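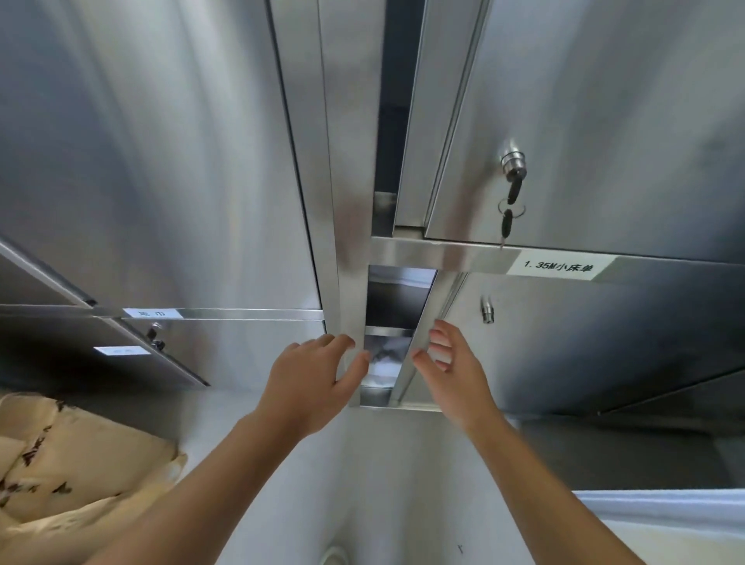 Build the Boring Arm First

Posted May 31, 2020 by Hodžić

Every new member at our shared workshop wants to build a robot that does a whole job. Fold the sheets, sort them, put them away. I think that is the wrong place to start, and I say so after two builds of my own that tried it and were stripped for parts.

My advice is to pick one motion and stay with it. Mine is opening a cabinet door. The arm has four joints and sits on a cart I welded from scrap. It knows one door, with one handle, at one height. On a good evening it gets the door open 9 times out of 30. That is poor, and I would still put it ahead of the folding machine I spent a winter on, which failed in so many places that I could never tell which one to fix.

People underrate doors. A hand finds the edge of a metal panel by touch and adjusts before you think about it. A lock with a key in it takes two fingers and a wrist working together. My gripper has no feeling in its tips, so it pushes where it was told to push, even when the door has moved.

The usual complaint is that a single motion is no use to anyone. Maybe so. But I spend around 60 dollars a month on this, and what I get for it is a fault I can name. Last month it was slack in the elbow belt. Before that it was a bad crimp.

I plan to add a second door in July. If the belt holds, I may try a drawer after that.

Filed under: Home Robotics, Opinion

Recent posts
Notes on the Lurudari servo board
Welding a cart that stays flat
Open bench nights at Nestavden
Janska belt tensioner, second try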